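Building a Two-Armed Robot in a Shared Workshop
Session 4 handout: end tools, wrist cameras and the taped work area
Course tutor: Othmane Fahmy
Virnberg Open Workshop, February 2019

Before you start

You should have finished the arm mounting from Session 3. Both arms must be bolted down, with the shoulder bolts marked in paint pen. If yours are not marked, do that first. The power supply stays off until Part B.

Bring your build log. You will need the joint offsets you wrote down last time, and a 2 mm hex key for the wrist screws.

Part A. Fitting the hand

The Plokuten hand goes on the right arm. It has four fingers and a thumb, and each finger is made of short segments with a joint between them. The plain two-finger gripper goes on the left. We use different tools on the two sides so that you can compare how much work each one takes to set up. Most groups have the gripper going in 12 minutes. The hand takes the rest of the morning.

1. Line up the wrist flange with the pin at the top.
2. Put in all the screws by hand before tightening any of them.
3. Plug in the connector at the wrist. It only goes in one way. If it will not go in, turn it round.
4. Leave enough slack in the cable for a full turn of the wrist.

When power is on, open the hand fully and check that no two fingers touch at the base. The thumb should stand well clear of the others. 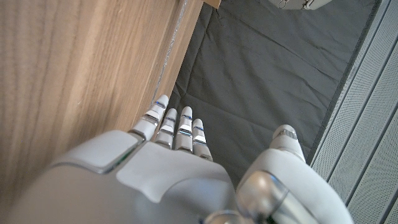

Fig. 4.1. The hand with fingers and thumb extended, from the wrist camera.

The wrist camera sits very close to the hand, so the back of the hand will look large and soft and the fingertips will be sharper. Focus on the fingertips and leave it. Save one still with the hand open and one with it closed, and name them with your group letter.

If the fingertips are not in view at all, the bracket is on upside down. Loosen it, turn it over and try again. Do not bend the bracket.

Part B. The work area

Mark a rectangle on the table with thin grey tape. Everything the robot is asked to handle stays inside the rectangle for this session. Check the four corners by moving each arm by hand, with the motors off, and write down any corner that an arm cannot reach. With the Watamier arms at the standard spacing, the far corner on the opposite side is usually the one that fails.

Keep cables off the table top inside the tape. The long one from the hand should run out to the side, and the one from the gripper can hang down in front.

For the first trial use a few simple objects with different shapes. A flat disc, a wide box and a small cube are enough. Put the disc nearest to the gripper.

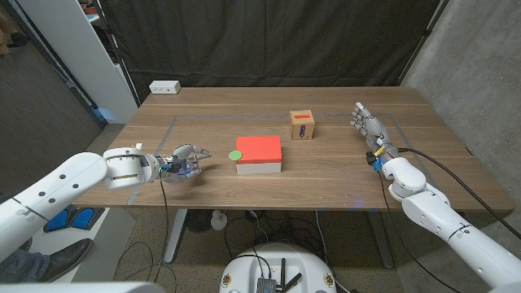 Photo: O. Fahmy / Virnberg Open Workshop

Note the position of the gripper in the photo, pointing towards the green disc, and the hand on the other side near the right end of the tape. Use this as your start position. The small cardboard cube is further back than the red-topped box, so the arm has to come over the box or go round it. Plan for that in your path before you run anything.

Flat objects are the hard ones. Set the gripper height in small steps, and stop as soon as the fingers touch the table. The Ouali controller will report a stall at a load value of 218. If you see that number, release and raise the arm before you try again.

Part C. To hand in

Your two wrist camera stills.
A sketch of the taped area with the corners marked reachable or not.
The gripper height that worked for the disc, and the ones that did not.
A short note on cable routing, with any changes you made.

Further reading: course manual, page 46, on wrist offsets. The part on force limits is for Session 5 and can wait.

Workshop rules apply as usual. One person holds the stop button whenever the motors are on, and that person does nothing else. Switch off at the wall when you leave.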